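2025-05-21, Rumbridge bench, two-arm unit

Going over the safe working sheet before it goes to Paweena Kongkaew for sign off. Old one was written for the single arm and it shows. Says "the arm" all the way through, no mention of what the other one is allowed to do while you're reaching in.

Agreed so far: both arms held before any hand goes past the table edge. E-stop person does not also do the resets. Speed cap stays at 17 per cent for anyone not on the Nakach list, no exceptions for "just a quick one". 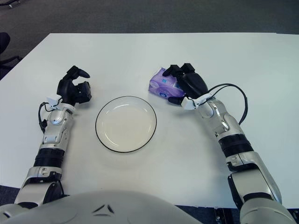 TABLE LAYOUT AND CABLES

Plate in the middle, tissue pack off to the right under the right gripper. Nothing else on the white top during a run, so no mugs, no hex keys, no phones. Soft packs are fine for new operators, glass is not.

Cable loops at both wrists need a line of their own. Right one swings out wide. Proposing 100 mm max slack past the bracket, check it at full reach and not just at home postion. Table clamps: check bolt at start of shift, initial the sheet.

Chairs. Minimum clearance from the table is in the Trirkico guide but our copy is missing 3 pages, need the full one. Until then chairs go back behind the line when the arms are live.

Log entry 277 still open (right wrist, cable rub). Dont close it till the slack rule is in.

To do: retype section 2, send to Paweena, ask Suwannarat for the October revision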